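Robots and soft things: Flollstead opens its doors

Folding a towel takes most of us a few seconds. Teaching a machine to cope with anything soft is a far bigger job, and on Monday visitors to the Flollstead workshop got to see how it begins. The open day drew 273 people through the old Banden depot, and plenty of them hung about well past closing time.

The soft-goods table was the favourite by a mile. The team there works with hand-held grippers, two black jaws with a camera looking down between them, and gathers recordings of people handling things that flop, bunch and twist. Green and fuzzy was the order of the day! 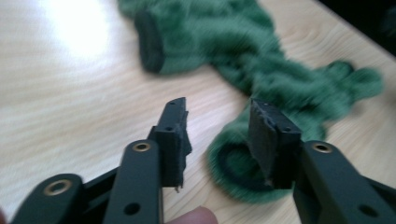 Why start with a person's hand and leave the robot arm for later?

People already know how to pick up a floppy thing. Recording them with the same sort of jaws a robot will use gives the software a good teacher, and a newcomer can be shown the grip in a few minutes.

Emlyn Ruddock, who runs the project, gave four talks during the day and looked as fresh in the last as in the first. The collection is called Ilby, and it stood at 2,798 recordings on the morning of the open day, with 990 of those made using fabric of one kind or another. Ruddock's favourite part of the talk was plainly the bit on cuffs and openings. A box has corners you can count on, he told the crowd, but a fuzzy tube can lie any way it likes, and the dark mouth of it might be facing you or facing the wall. 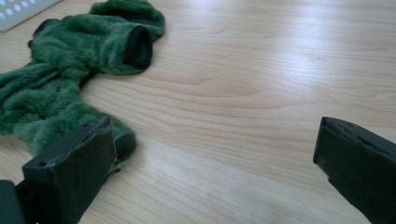 Nông said the talk had changed how she looked at her own laundry basket, and wanted to know whether a robot would ever manage to pair socks. Ruddock's answer was that pairing is the easy half, and that he'd be thrilled with one turned right side out.

Kids had their own go at a spare set of grippers in the front room, and the queue ran down the hall to the kitchen. Squeezing the jaws is simple enough. Getting hold of a single layer of cloth is another matter, and there was a lot of groaning and laughing before the first cheer went up. A few of the grown-ups rejoined the line once they thought no one was looking.
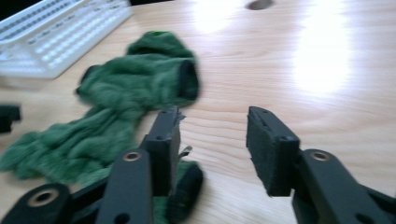
Flollstead, 06/12/2021. The workshop plans to run another open day once the new recordings have been sorted and labelled, and the hands-on table will be moved somewhere with more elbow room. Entry will be free again, and school groups are welcome if they book ahead at the front desk. Ruddock is also keen to hear from anyone with odd bits of knitting or fake fur they no longer want. Any colour will do, and the shaggier the better.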